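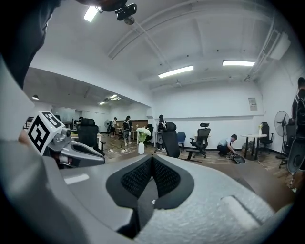 About Turkine

Turkine teaches robots to do dull things by having people do the dull things first. We are a small company with more office chairs than seems reasonable, and we have been at this long enough to hold opinions about it.

The idea is simple to say. A person picks up a hand-held gripper, squeezes the trigger, and does a chore with it. The gripper records where it went and what it saw. Do that enough times and a robot arm with the same fingers has something to go on. Do it badly enough times and the robot will learn that too, with great loyalty.

What we work on

Our customers run ordinary rooms. Offices, break rooms, classrooms, the odd waiting area. They want things picked up, put back, turned the right way and pushed in. So we collect our demonstrations in ordinary rooms as well, with the lights on, the furniture wherever it ended up, and people walking through with their backpacks on. A robot trained in a spotless lab tends to be surprised by a cable on the floor. We would like ours to have seen a few.

The gripper ends in two dark finger pads with a honeycomb texture, set in a V. The white cube with the black squares helps us work out where the hand is in the room. Visitors take it for a puzzle and ask if they can solve it. They can't.

How we teach

We have two ways of showing a robot a task, and each has its fans in the building.

By hand. You carry the gripper and do the job yourself. It's quick, it goes anywhere you can walk, and new people are useful on their first afternoon. The drawback is that humans cheat. You lean, you nudge a chair with your hip, you steady the vase with your free hand. The robot has no hip. We throw those takes out and ask you nicely to do it again.

By remote control. You sit down and drive the arm from across the room. It's slower, and it teaches a kind of patience most of us were not born with, but whatever you manage to do, the robot can do, because the robot just did it. We run this on a setup called Medley, so named because the first version was built from the leftovers of several others. Medley is on version 3 now and the leftovers are better.

Most jobs start by hand and finish on Medley. A new task usually gets 100 good demonstrations before we let anyone see the results, and we don't count the ones where somebody sneezed.

Where we came from

Turkine began as the robotics corner of Prinside, a company that fitted out offices and wondered whether a machine could put the chairs back at night. The answer at the time was no. Prinside went on fitting out offices. We went on wondering, under our own name and with our own rent, and in October we moved everyone into one big room. The chairs came too.

Our first product is Kyei, software that sorts through demonstrations and flags the ones a robot shouldn't learn from. It is stricter than any of us. It once rejected a whole morning of work from one of the founders, who has asked that we stop bringing it up.

Who we are

Engineers, mostly, plus a former stagehand, a piano tuner and 2 people who used to move furniture for a living and are easily the best demonstrators we have. We all take turns on the gripper, managers included. It keeps the schedules realistic.

Working with us

If you have a task that a patient person could do with two fingers, we'd like to hear about it. Tell us what gets picked up, where it goes, and how much it matters if it gets dropped. We answer every message, usually within 2 working days, and we will say so if we think a broom would do the job for less.

We are also looking for part-time demonstrators. No robotics background needed. Steady hands help, and so does a high tolerance for putting the same object in the same place.

Page last updated December 2022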